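Hayat Kitchen: Chapli Kebab FAQ

Same questions keep landing in the inbox so here's the lot in one place. Answers by Sadia, typed between batches.

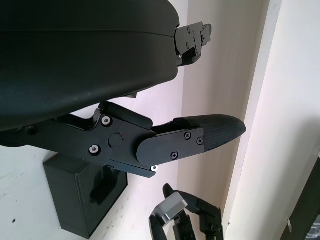 Recipe itself is on the recipes page. Read that first, then come back.

What meat do I use?
Ground beef, 20 percent fat. Lean beef = dry kebabs. Lamb is fine, half and half is better.

How big should they be?
I weigh mine. 114 grams each raw, pressed thin, wider than you think. They shrink a lot.

Mine fell apart in the pan. Why?
Wet onions, nearly every time. Chop, salt, leave ten minutes, squeeze hard in a towel. Same with tomatoes, seeds out. Still loose? Another spoon of corn flour. And don't flip early. Let teh first side get a proper crust.

Can I skip the dried pomegranate seeds?
You can. Squeeze of lemon at the end instead. Not the same but good. Don't use fresh pomegranate, too wet.

Do I have to toast the coriander seeds?
Yes please. Two minutes, dry pan, then crush them rough. You want bits. Powder from a jar tastes flat here.

Egg or no egg?
One egg per pound. My uncle Wajid Marwat scrambles his first and folds it in, which sounds odd and tastes great. Either way works.

What oil?
Anything neutral. Beef tallow if you have it. Shallow fry, enough to come halfway up the side.

Can I bake them?
400 degrees F on a hot sheet pan, flip once, pull them at 160 inside. No real crust though. Brush with oil first, helps a bit.

Too spicy for my kids?
Leave out the green chilies, halve the red flakes. Serve the chilies on the side for everybody else.

How long does the mix keep?
Rest it 30 minutes in the fridge before frying. Overnight is okay if you hold back the tomato and salt until morning.

Freezing?
Shape, parchment between each one, freeze flat. Good for two months. Fry from frozen on medium-low, lid on for the first few minutes.

What do I serve with it?
Naan, raw onion, mint yogurt. Rice if you must.

How many for a party?
Two per adult. I made 75 for my cousin's engagement in November and we ran out before the tea, so maybe go a little over.

Can I print this for my cooking class?
Sure, just leave my name on it. Sadia Farooqui, two o's.

My question isnt here.
Leave a comment under the recipe. I check most evenings after 9.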